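Benchmark the gripper you have, then argue about the arm

25 August 2023

Most of the comparison notes I get asked to review start with the arm. Reach, payload, repeatability, joint count, controller cycle time. The gripper turns up on the second page, usually as one line saying it was the stock part. I think this order is wrong for small two-arm benches, and I want to set out why, using the trials we have been running with the Vamirlow finger set and the Komthorpe plate-mounted set on the same pair of arms.

The argument is narrow. It applies to light household objects, tabletop reach, position-controlled arms with modest torque, and an operator or a policy that closes the loop through cameras. If you are palletizing or doing machine tending, stop reading, because your arm does matter and your parts are all the same shape.

The arm is rarely the limit

On a short bench with an arm in each front corner, the two workspaces overlap in a lens-shaped region near the middle, toward the front. Nearly all two-handed work ends up there. Both elbows are bent, neither arm is near full extension, and the joint errors that look alarming in a data sheet contribute very little at the tool. We measured repeatability in that region with the Dufour controller and again with the older one it replaced. The difference was real and it was smaller than the play in a worn fingertip. 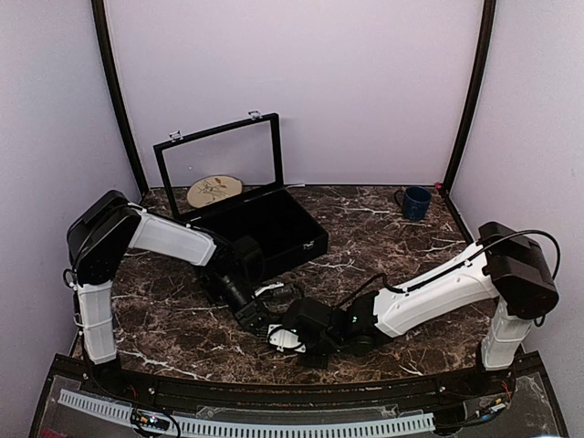

What does vary in that region is clearance. Two wrists with motor housings and cable loops take up a good deal of room once the tools are brought together, and the shape of the gripper body decides how close the fingertips can get before something else touches first. With the Komthorpe set, the mounting plate reaches the other tool before the fingers do in any pose where both wrists are rolled inward. With the Vamirlow set the plate sits further back and the first contact is nearly always finger to finger. You can recover some of this by changing the approach angle, but then the wrist camera loses its view of the pinch, and you have moved the problem from mechanics to perception.

None of this is in the published specifications for either product. Stroke, force and mass are listed. The envelope of the gripper body at half stroke, measured from the pinch point back to the widest feature, is not. I would trade all three listed figures for that one.

What the trials looked like

The protocol was simple. We ran 500 pick-and-transfer attempts per finger set, with both arms under the same gains and the same operators on the leader arms. A transfer meant picking an object with one gripper, bringing it to the shared region, and passing it to the other without letting it touch the table. Objects were a mix of rigid and soft. Lighting and background were fixed. A few other items stayed out on the surface as obstacles, and their positions changed between blocks.

The Vamirlow set had 108 failed transfers and the Komthorpe set had 113. Anyone reading only the totals would call that a tie, and on totals it is one. Someone at Gretau did exactly that in their internal summary and recommended the cheaper option. I have no quarrel with the arithmetic.

The breakdown is where I part company with the summary. The Vamirlow failures were spread across the whole transfer: missed picks, slips in transit, late releases. The Komthorpe failures were concentrated at the handover, and most of those involved soft items. On rigid objects the Komthorpe fingers did better, by a margin I would expect to see again. They are stiffer, they close square, and a cup handle or a box edge does not care how wide the body behind the fingers is.

Soft items behave differently. A piece of fabric held by one gripper has no fixed pose for the other gripper to aim at. The free end droops, folds under or swings, and the second gripper has to come in close to the first one to find material that is where the camera says it is. Every additional millimetre of standoff between the two tools is a millimetre of unsupported cloth. A plate that arrives early forces that standoff up, and the failure rate goes with it.

Against the single score

This is my main complaint about how grippers are compared. A single success rate over a mixed object set hides the one thing a buyer needs, namely which phase of the task the hardware makes harder. Two products with the same score can call for opposite remedies. For one you would change fingertip material and retune the closing force. For the other no tuning will help, and you need a different bracket.

I would ask for the following as a minimum from anyone publishing a comparison:

1. Failures split by phase, with the phases defined before the trials begin. Ours were approach, closure, transit, handover and release. Five is enough. More than that and operators start disagreeing about the labels.

2. Rigid and soft objects reported separately. An average of the two describes neither, and the weighting is set by whatever happened to be in the bin that morning.

3. Fingertip condition at the start and end of each block. Ribbed pads lose grip as the ribs round over, and if one product was always tested second, it was also tested by tired operators. Swap the order halfway.

4. A handover test with both grippers on the same soft item, starting from a fixed wrist separation and reducing it until something other than the fingertips makes contact. Report the separation.

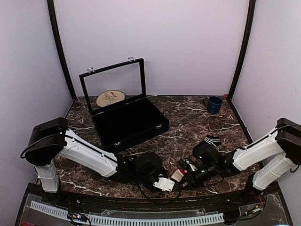 The case for the arm, fairly put

There is a reasonable objection. If the two arms had another joint each, or a longer forearm, the operator could find a pose that avoids the plate contact altogether. That is true, and I have seen it work on a larger bench. It also costs far more than a bracket, and the extra freedom has to be used well by whoever or whatever is driving. Operators on our leader arms settled into 2 habitual handover poses within the first day and left them only when told to. Redundancy that does not get used is mass on the end of a lever.

The controller objection is stronger. Contact between gripper bodies is a problem partly because a stiff position loop fights it. With proper compliance at the wrist, a light touch between plates would be absorbed and the transfer would carry on. The Dufour unit supports a compliant mode, and we ran a short block with it switched on. Handover failures on the Komthorpe set came down noticeably. So did closure accuracy on thin rigid objects, and the block was too short for me to say whether the trade is worthwhile. We have a longer run planned for November.

Camera placement deserves a mention as well. A fixed view from above or beside the bench is good for scoring trials afterwards and poor for judging the last few millimetres of a handover, where one wrist commonly hides the fingertips of the other. Wrist cameras see the pinch but lose the object once it is folded. We kept both and let operators choose which monitor to watch. They mostly watched the fixed view for transit and the wrist view for closure, and several handover errors occurred in the glance between the two. A fair gripper comparison should keep the camera set constant and say what it was. Ours favoured the smaller gripper body, and I accept that a different layout could narrow the gap.

Recommendation

For benches doing mostly rigid objects, buy the Komthorpe set and leave the arms alone. For fabric, packaging film, or anything passed between hands while it hangs, the Vamirlow set is the better purchase despite the near-identical totals, and the fingertips should be treated as a consumable from the outset. If the work is mixed, fit one of each – stiff fingers on the arm that picks, the slimmer body on the arm that receives. We have run that arrangement only informally and I am not going to put a number on it yet.

The arm question can wait until the handover failures have been separated out and dealt with. In our case that would have saved a controller upgrade, which had been ordered to fix a clearance problem.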